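Last updated 1 September 2018
10 min read

4. Rooms for the object-search task

4.1 How rooms are built

All training and test rooms in this paper come from Komano, our room generator. Komano starts from a rectangular floor plan and adds walls, doors, windows, furniture and loose objects in that order. Surface colors and textures are drawn separately for each part, so a tiled wall of the kind found in a bathroom can end up next to a bedroom floor. We did not filter out odd pairings. An earlier version of the generator, Putevano, kept a fixed set of matching materials, and agents trained in it learned to tell rooms apart by floor color alone.

The full set has 1494 rooms. We hold out 155 of them for testing and use the rest for training. No held-out room shares a floor plan with a training room, although single pieces of furniture can appear in both.

Doors are placed before furniture and may be open or closed. An open door takes up floor space and blocks part of the view, and we wanted both effects in the data. Windows look out on a flat background picture chosen at random. The background carries no information about the task. It does change the brightness of the upper part of the camera view, and this turned out to matter for the depth estimates in Section 5.

4.2 What the agent sees

The agent gets one color view per step from a camera at a fixed height. It has no map and no record of its position. The camera does not tilt, so objects that are very close to the agent drop toward the bottom of the view and are only partly visible. Figure 3 gives one such view.

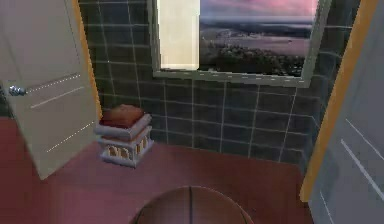
Figure 3. A view in a Komano room. The brown ball is close to the camera and only its top is visible; the white stand with a cushion on it is farther back, against the tiled wall.

Views like the one in Figure 3 are hard for a detector trained on whole objects. The ball fills a wide arc at the bottom, but its outline is incomplete, and our first detector often gave such regions a low score. The stand is complete and much smaller in the view. In early runs the agent tended to walk toward the complete object even when the partial one was the target.

To correct this we added a second loss term that scores partial outlines separately. The term is applied only when an object touches the border of the view. We tried applying it to every object and saw no further gain, and training was slower.

4.3 Episodes

An episode begins with the agent at a random free point, facing a random direction. The target is named by category. The agent can move forward, turn left, turn right or stop. It succeeds if it stops within reach of the target, and the episode ends without success after 258 steps. We run 10 episodes in each held-out room, with the same starting points for every method.

The Leritz baseline uses the same camera and the same actions but keeps a short memory of past views. We retrained it on our rooms with the settings given by its authors and changed only the input size. The Espinoza planner is given the true floor plan and the position of the target, and is included as an upper limit.

Training took some 155 hours per model on a single machine. Most of that time went to rendering. We stored no views on disk, so each run draws its own starting points during training and two runs of the same method will differ slightly. Results in Section 5 are averages over three runs.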